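Week 3 – Bottles, dents and why thin walls buckle

Okay, last week I ran out of time (sorry, the glass jar business went on far too long), so we're picking up with plastic drink bottles. If you missed it, get the notes from Kevin Villca, who types faster than I talk.

Start with the label on the bin. Most of what you'll bring in for the sorting exercise is PET, resin code 1. It's stretched and blown from a thick little tube called a preform, and the neck doesn't get stretched with the rest. So you end up with one object that has two very different walls: a stiff, chunky neck with a collar ring, and a body thin enough to crumple in your hand. Squeeze one near the shoulder and then around the middle and you'll feel what I mean! 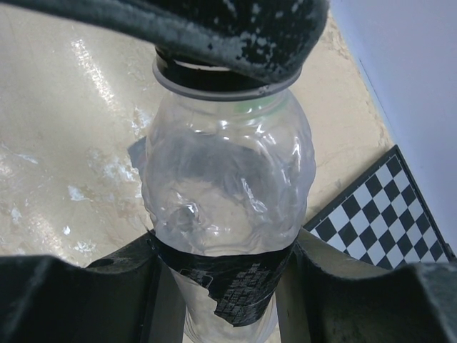
Fig. 5. Clear empty bottle, crumpled through the wide upper body. Compare the folds with the smooth collar ring at the neck.

I love a crumpled bottle for teaching because the plastic keeps a record. A fold with a sharp crease has usually gone past yield, and it'll stay put. A shallow dent may pop back out if you push air in – try it with the cap off, then on, and write down what changes. The ripples scatter light as well, so whatever is behind the bottle looks bent and smeared. Don't mistake that for colour in the plastic when you're sorting clear from tinted. Hold it up to the window and check near the neck, where the wall is thicker and a faint tint shows up more easily.

For the lab (30 minutes, in pairs):

Sort your bottles by colour, then by wall feel.
Sketch one dent from above and from the side.
Mark every crease that stays after you re-inflate the bottle.
Weigh neck and body separately once you've cut them. Use the snips, please, and wear the gloves.

Reading is chapter 3 of Abernathy, up to the part on blow moulding. Skip the maths on shell buckling unless you're keen, we'll do it together in October.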